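# Sello

Pattern names for secondhand tableware. One CSV, 771 rows, each row one listing title plus the name we settled on.

Print this page | E-mail this page

## Whats in it

Titles typed in by hand from the Istgate and Mathur sale lists. Columns: title, maker_guess, pattern, condition, notes. No prices, took those out in November.

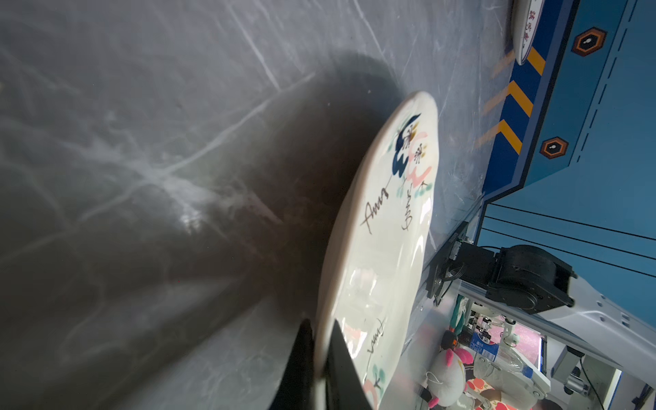 Pattern names are the messy part. Sellers write "flowers", "blue flowers", "nanas plate". We tag by motif first, then color. So a white plate with a hand-painted motif in navy blue, pink and dark brown goes under `motif-multi`, never `blue`, even if the seller only mentions the blue. Dots and leaves go in notes. Plain white is `plain`.

## Known problems

- 137 rows have no maker_guess. Leave blank, dont write "unknown"
- 2 rows are duplicates, kept so the old row ids still work
- "saucer" and "side plate" mixed up all through the Mathur half
- condition is whatever the seller said. "Good" means nothing

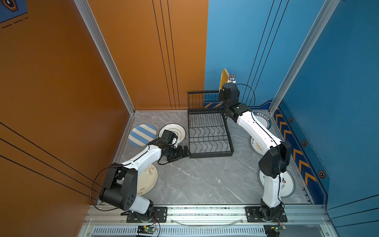 *Black wire dish rack, marble-patterned floor.*

## Labeling

Naomi Kariuki did the first pass, Bogdan Avram the second. They agreed on nearly 95 percent of rows. Rest settled over e-mail, Naomi's call if stuck. Sets are one row,

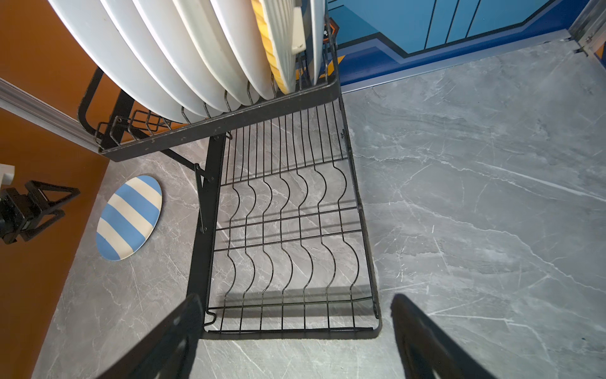 unless the seller split them, then one row per lot with the same set_id. Mixed sets get `mixed` and a note. Grerkness rows not merged yet, diffrent column order, see the `todo` folder.

## Use

Fine for search and spelling cleanup. Dont use for valuation. Fixes welcome, send row id and the new value.

Print this page | E-mail this page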